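작업노트 / 재활보조기기 공방 / 7월, 토요일

오전 9시 시작. 지난번에 남긴 항목부터 이어서 적음.

1. 보행기 손잡이 하중 측정
Kukthorpe 보행기 손잡이에 로드셀을 다시 달았다. 앰프 게인이 지난번 설정 그대로라 영점이 위로 떠 있었음. 영점 재조정 후 기준 추로 확인, 선형성 문제 없음. 샘플링은 2000 Hz로 잡았다가 파일이 너무 커져서 199 Hz로 내림. 199는 전원 잡음의 배수와 겹치지 않게 하려고 고른 값이고 다른 의미는 없다. 저역 필터는 4차 버터워스, 차단 주파수는 Zsolt가 쓰던 값 유지.

좌우 손잡이의 부호가 반대로 나온다. 오른쪽 배선에서 신호선 두 가닥이 바뀌어 있었음. 배선은 그대로 두고 변환 스크립트에서 부호를 뒤집기로 함. 나중에 배선을 고치는 사람은 스크립트도 같이 고칠 것.

2. 손목 신전 보조대 스프링
Poton 보조대에 들어가는 비틀림 스프링의 피로 시험. 4000회 반복 후 복원 토크가 초기값보다 떨어졌으나 허용 범위 안이다. 감소분은 대부분 앞쪽 2000회에서 나왔고 뒤쪽 구간은 거의 평탄. 초기 길들임을 마친 스프링으로만 환자용을 조립하자는 Bilal의 의견에 동의함. 다만 길들임 횟수를 몇으로 할지는 아직 근거가 부족하다. 시편을 더 돌려 봐야 함.

시편 한 개는 고정 나사가 풀려 중간에 멈췄다. 해당 데이터는 버리지 않고 별도 폴더에 보관. 나사 고정제를 바꾼 뒤 재시험 예정.

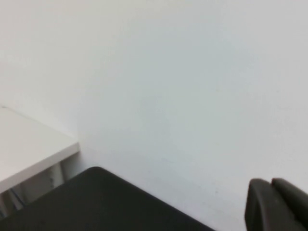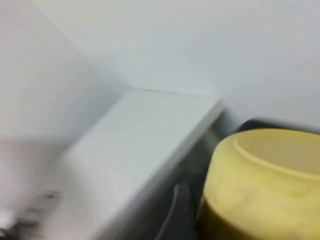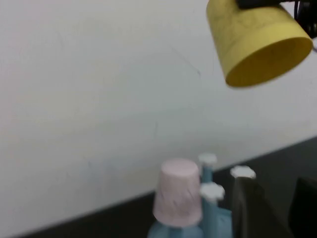
마지막 사진: 노란 컵, 입구가 아래로 기운 상태.

3. 악력 센서 패드
Younis 패드의 히스테리시스가 여전히 크다. 누를 때와 뗄 때의 곡선 차이가 사양서에 적힌 것보다 넓게 벌어짐. 원인 후보는 실리콘 층 두께 편차와 접착면의 기포. 패드를 하나 잘라서 단면을 봤는데 가장자리 쪽이 눈에 띄게 얇았다. 금형 수평이 의심됨. 기포는 단면에서는 못 찾음.

당분간 절대값은 쓰지 않고 같은 패드 안에서의 상대 비교에만 사용한다. 환자별 추이 그래프에는 패드 번호를 반드시 기입. 번호 없는 기록은 병합하지 않음.

4. 발목 각도계 교정
각도계 영점을 중립 자세로 잡을지 기계적 끝점으로 잡을지 계속 의견이 갈린다. Zsolt는 끝점 쪽. 재현성은 끝점이 낫지만, 구축이 있는 환자는 끝점까지 가지 않으므로 현장에서는 적용이 어렵다. 일단 벤치 교정은 끝점, 착용 후 확인은 중립으로 하고 두 값을 모두 기록하기로 함. 기록 양식에 칸을 하나 추가했다.

관절축 정렬 오차의 영향도 계산해 봄. 축이 앞쪽으로 어긋나면 배측굴곡 끝에서 오차가 가장 커진다. 스트랩 위치를 바꾸는 것만으로 꽤 줄어드는데, 뒤꿈치 패드가 두꺼운 신발에서는 효과가 없음. 신발 종류도 같이 적을 것.

5. 기타
- Istmont 쪽에 보낼 도면에서 공차 표기 누락. 수정본은 Bilal이 확인 후 발송.
- 열풍기 노즐 교체. 열가소성 판재 성형 온도가 들쭉날쭉했던 것은 노즐 쪽 문제로 보이나 아직 확정하지 않음.
- 벨크로 루프 쪽 재고 부족. 폭 좁은 것만 남음.
- 측정 PC 시계가 로거보다 느리다. 동기 펄스로 맞추는 방법을 쓰기 전까지는 시작 시각을 수기로 적을 것.

다음 작업
- 로드셀 배선 정리 여부 결정
- 스프링 시편 추가, 길들임 횟수별로 구분
- 패드 금형 수평 측정
- 각도계 중립 자세 정의 문서화(앉은 자세 기준인지 선 자세 기준인지부터)

오후 4시 종료.

댓글

Bilal Nseir
스프링 길들임 횟수는 토크 변화율이 일정 기준 아래로 내려가는 시점으로 정하는 게 어떨까요. 고정 횟수로 하면 로트가 바뀔 때마다 다시 따져야 합니다.

Zsolt Hajdu
오른쪽 손잡이 배선은 제가 고치겠습니다. 스크립트에서 부호를 뒤집어 놓으면 예전 데이터를 다시 돌릴 때 헷갈립니다. 고친 뒤 이 글에 표시해 두겠습니다.

Bilal Nseir
도면 공차는 확인했습니다. 축 구멍 쪽 한 군데가 더 빠져 있어서 같이 넣었습니다.

최근 노트
- 보행기 손잡이 로드셀 설치와 배선
- 비틀림 스프링 시험 지그 제작
- 실리콘 패드 성형 조건 정리
- 발목 각도계 스트랩 위치 비교
- 열가소성 판재 보관 기준

문의: 공방 노트 담당 | 내부 기록, 무단 전재 금지 | 맨 위로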